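Search this site
Enter keyword
Go

Looking After a Wooden Work Table

A wooden table that gets used every day will pick up rings, scratches, glue and pencil marks. Most of it can be cleaned off or evened out with things already in the house. The tips below are for indoor tables used for crafts, repairs, homework and similar jobs. Cutting boards and butcher block are a different matter because they touch food.

Find out what finish you have

Do this before anything else. Put one drop of water on the underside of the table or another spot that won't show. If it beads up and stays there, the top is sealed. If it darkens the wood within a few minutes, the finish is oil or wax, or there is no finish left. A sealed top can take a damp cloth and mild soap. An oiled or bare top should only get a cloth that has been wrung out hard, and it should be dried right away.

To tell lacquer from varnish, dab a hidden spot with a cotton swab dipped in denatured alcohol. Shellac goes soft and sticky. Lacquer and varnish mostly don't. If it is shellac, keep alcohol-based cleaners away from it, and that includes hand sanitizer.

Daily and weekly cleaning

Brush crumbs and grit off before you wipe. Grit under a cloth is what makes the fine scratches you see when the light is low. A soft counter brush works better than the side of your hand.

Once a week, wipe with a quart of warm water and a few drops of dish soap. Wring the cloth out until it no longer drips. Wipe with the grain, then go over it again with plain water, then dry. I do mine on Sunday evening when the table is clear anyway.

Skip the spray polish. Silicone builds up in the corners and around any holes, and if you ever want to refinish the top it will cause small craters in the new coat. The Conico paste wax I use comes in a flat tin and one tin has lasted me years. Any plain furniture wax without silicone will do. 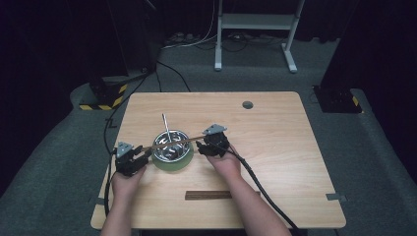
Pale wood shows pencil and glue quickly, so wipe it down often.

Cord holes

If your table has a hole for cords, dust collects under the lip of the liner. Most liners are only pressed in. Push up from below with two fingers and it should pop out. Wash it in the sink, dry it, and run a dry toothbrush around the edge of the hole before you put it back. Look at the cut edge while it's out. If it feels rough or swollen, moisture has been getting in. Let it dry for a day or two, sand lightly and seal it with a little clear nail polish or leftover varnish.

White rings and dark rings

A white ring is moisture trapped in the finish. Try the mildest fix first:

1. Leave it alone overnight. Some rings fade by themselves.
2. Lay a cotton dish towel over it and pass a warm iron across for a few seconds, no steam. Lift and check. Repeat if it is fading.
3. Rub on a little plain petroleum jelly, leave it for several hours and wipe off.

A dark ring has gone through the finish into the wood. Those need oxalic acid, sold as wood bleach, and the finish has to come off first. Wear gloves and eye protection and follow the label. Don't use laundry bleach, it takes the color out unevenly.

Glue, ink and pencil

White school glue softens under a damp cloth in five or ten minutes. Scrape it with an old gift card or the edge of a wooden ruler -- never a metal one. Super glue is harder. Acetone dissolves it but will also dissolve lacquer, so on a finished top I scrape off what I can and leave the rest.

Pencil comes off with a white vinyl eraser. Pink erasers can smear and leave color behind. For ballpoint, try the eraser, then a dab of soap. Permanent marker on a varnished top will often come off if you draw over it with a dry-erase marker and wipe while it's wet.

Scratches and dents

For light scratches, rub in wax that matches the wood. The Fallico wax sticks come in several browns, and it is better to go slightly light than slightly dark. Warm the stick in your hand first.

Small dents can be steamed out if the wood is solid and unfinished or oiled. Put a wet cloth over the dent and touch it with the tip of a hot iron. The fibers swell back up. Don't try it on veneer, as the heat can loosen the glue underneath.

Corners and edges

Rounded corners wear better than square ones, but the finish thins there first. Check them when you wax. If the wood looks dull or gray at the corner, sand by hand with 220 grit, wipe clean and touch up the finish with a small brush. Two thin coats are better than a thick one.

If you clamp things to the edge, put a scrap of cardboard or cork between the clamp and the wood. Don't leave a clamp tightened when you aren't using it. Over a few weeks it will press a mark that wax won't hide.

Wobble

Put all the weight of the room's mess somewhere else and check the leg bolts twice a year. Wood shrinks in winter and the bolts loosen. Snug is enough. If the table still rocks, it may be the floor. Turn the table a quarter turn and try again before you start cutting felt pads.

Where to put it

Keep it out of direct sun if you can, or move the things on it from time to time so it doesn't fade around them. Wood is happiest when the room stays under 70 degrees or so in winter and isn't too dry. A table pushed up against a radiator will crack at the ends sooner or later.

Put oily rags outside to dry flat before they go in the trash. Linseed oil rags in a heap can catch fire without a match.

Last updated: May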